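물건의 자리를 정해 준다는 것

나는 원래 물건을 제자리에 두는 사람이 아니다. 가위는 쓴 곳에 놓고, 택배 상자는 뜯은 곳에 두고, 우산은 현관에서 거실 사이 어딘가에 눕혀 둔다. 그런 내가 지난 2월에 이사를 하면서 갑자기 수납에 빠졌다. 거창한 계기는 없다. 이삿짐을 풀다가 손톱깎이가 다섯 개 나왔을 뿐이다. 다섯 개! 그동안 손톱깎이가 없어졌다고 투덜대면서 매번 새로 사 왔다는 얘기다.

처음 한 일은 당연히(?) 쇼핑이었다. Furham에서 나온 선반을 장바구니에 넣었다 뺐다 하며 밤 11시까지 버텼고, Movden 수납함은 크기별로 세 개나 샀다. 도착해 보니 두 개는 우리 집 선반에 들어가지도 않았다. 깊이를 안 재고 산 것이다. 폭은 재면서 깊이는 왜 안 쟀는지 지금도 모르겠다. 결국 그 두 개는 베란다로 나가서 흙이랑 화분 받침을 담고 있다. 의외로 잘 쓰고 있으니 실패라고 하기엔 좀 애매하다.
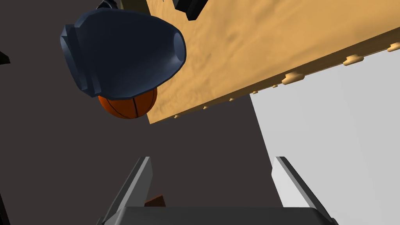 그다음에는 사는 걸 멈추고 줄자부터 들었다. 거실 벽에서 문틀까지 1339밀리미터. 이 숫자는 아마 평생 못 잊을 것 같다. 900짜리 선반을 놓으면 옆이 어정쩡하게 남고, 하나를 더 붙이자니 문이 안 열린다. 며칠을 고민하다가 그냥 하나만 두고 남는 자리는 비워 두기로 했다. 그랬더니 청소기가 슬그머니 그 자리로 들어가 살기 시작했다. 내가 정해 준 것도 아닌데 딱 맞는다.

선반 높이도 할 말이 많다. 보기 좋으라고 칸을 똑같이 나눠 놓으면 꼭 한두 개가 안 들어간다. 우리 집에서는 키 큰 꽃병이 늘 말썽이었다. Gökçe라는 작은 도자기 공방에서 산 건데, 값을 생각하면 창고에 처박아 둘 수도 없고 눕혀 두자니 굴러갈까 봐 잠이 안 온다. 결국 맨 위 칸을 꽃병에 통째로 내줬다. 호사도 그런 호사가 없다.

공 종류도 골치다. 바구니에 담으면 바구니가 꽉 차고, 바닥에 두면 꼭 밤에 화장실 가다가 차게 된다. 지금은 현관 구석에 낮은 상자를 하나 두고 거기에 넣는다. 보기 좋은 해결책은 아니지만 발가락은 무사하다.

자주 쓰는 물건을 허리에서 눈높이 사이에 두라는 말은 여러 책에서 읽었다. 맞는 말인데, 막상 해 보면 자주 쓰는 물건이 너무 많다. 그래서 일주일 동안 손이 간 물건에 스티커를 붙여 봤다. 제일 먼저 스티커로 뒤덮인 건 리모컨도 충전기도 아니고 귤 까먹을 때 쓰는 작은 접시였다. 겨울이라 그랬겠지만 좀 부끄러웠다. 그래도 덕분에 접시는 눈높이의 명당을 차지했고, 한 번도 안 펼친 요리책들은 아래로 내려갔다.
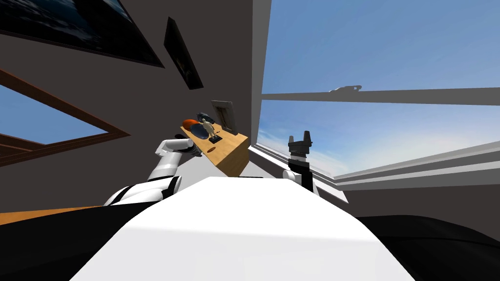

버리지 못하는 마음에 대하여

수납 얘기를 하면 다들 버리라고 한다. 나도 안다. 알지만 나는 잘 못 버린다. 옛날 영화표, 짝 잃은 장갑, 어디에 쓰는지 모를 나사까지 다 사연이 있는 것만 같다. 그래서 타협안으로 '모르겠다 상자'를 만들었다. 못 정하겠는 물건은 일단 거기로 간다. 상자가 가득 차면 하나를 꺼내야 새 걸 넣을 수 있다. 규칙은 그게 전부다.

Drivo라는 메모 앱에 상자 속 물건을 적어 두기도 했는데, 목록이 19개를 넘긴 뒤로는 적는 일 자체가 귀찮아져서 관뒀다. 대신 뚜껑에 종이를 붙이고 연필로 쓴다. 꺼내면 줄을 긋는다. 줄 긋는 맛에 물건을 내보내는 날도 있다. 지난번에는 낡은 필통을 동네 나눔 장터에 내놓고 1000원을 받았는데, 그 돈으로 돌아오는 길에 붕어빵을 사 먹었다. 제일 뿌듯한 거래였다.

나사는 아직 상자 안에 있다. 버리면 바로 다음 날 어디에 쓰는 건지 알게 될 것 같아서 도저히 못 버리겠다. 그리고 손톱깎이 다섯 개는 욕실, 침실, 거실, 가방, 서랍에 하나씩 살고 있다. 어제도 찾느라 한참 걸렸다.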